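Grallby Parents Help Board > Toys and Play > Cleaning and storage

Soft play veggies, how do you clean them and what do you cook them in?

posted by ostach_mom, Friday

Hi all, quick one, kid is asleep and I have maybe 15 minutes. We got a bag of play food secondhand, the chili, carrot, corn, eggplant kind. They're a bit grubby and sort of grippy to touch, dust sticks to them like crazy. Dishwasher ok or no? Scared of the color going. Also one of them has a little hole in it and I don't know if water gets inside and then goes moldy, had that with bath toys, never again.

Second thing. She wants to "cook" them. The play pan that came with our kitchen is tiny, the carrot does not go in at all. Do people just hand over a real pan? Is that a thing? The set from Begum is $40 and I'm not paying that for a pot she will wear as a hat by Sunday.

Ours are pretty much the same type as these
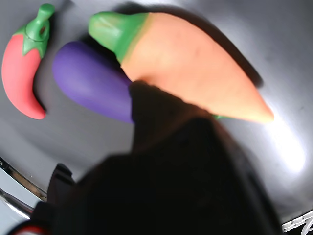
Tried wet wipes so far and all they did was move the dirt around, plus they left a film that grabbed even more dust. The dirt collects worst in the fiddly spots, around the leafy bits up top. And the hole I mean is in the same place as on that red chili, side of the green stem, small and round. Couldn't get a q-tip in ours. Do I tape it before washing?? Glue it? Thanks in advance, sorry for the rambling.

2 replies

grelau_kitchen

No dishwasher. Did it once, top rack, and the soft ones came out tacky and stayed tacky. The hard shiny ones were fine but I wouldn't bet on it.

What I do
– bowl of warm water, one squirt of dish soap
– old soft toothbrush for the stem end
– rinse, roll in a towel, leave out overnight on a rack

For the hole, put a bit of tape over it first and keep that end up out of the water, then do the stem with a damp cloth. If water gets in anyway, squeeze it (if it squeezes) hole side down and then stand it that way till morning. Don't glue it. I glued one and there was allready water inside, so that was that, trash.

Sticky feel that won't go after washing – cornstarch. Tiny pinch, rub it all over, wipe off with a dry cloth. Lasts a couple weeks at our house. Brown spots that don't move with the toothbrush I just leave. Some of them are printed or molded speckly on purpose and you'll be scrubbing at paint.

Don't leave them on a windowsill to dry either, our eggplant went from purple to kind of dishwater on one side.

And yes to the real pan. Get one from a thrift store. Small saucepan, stainless, not nonstick (they scratch it with spoons and then you have flakes). Check the handle doesn't wobble. We've had ours since May and it's in better shape than the play kitchen. 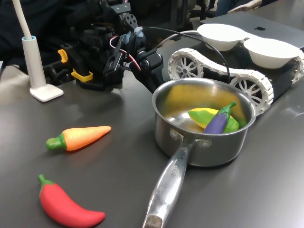

Corn and eggplant in the pan, carrot and chili next to it on the table.

A saucepan is plenty, no need for a big pot. Two veggies at a time, then they have to tip it out and swap, and it keeps mine busy way longer than having everything in at once. Long handle does stick out so teach them to turn it in from the edge, good habit for later anyway. Skip the glass lid. Skip any lid to be fair, the noise.

For storage a mesh bag on a hook, so they can air out. The closed plastic tub is where ours got dusty AND smelly, don't ask me how both.

member538

we just put ours in the washing machine in a pillowcase, cold, never had a problem. didnt know they had holes lol

Can't help with the pan, my son uses a colander.

ostach_mom

Thank you both!! Taping the stem tonight and doing the toothbrush thing. Bit nervous about the washing machine but might try it with the corn, she likes that one least. Will look for a saucepan at the thrift place. How much cornstarch is a pinch, like between two fingers? And does it get in the seams

grelau_kitchen

Two fingers, yes. It does get in the seams a bit – dry paintbrush gets it out.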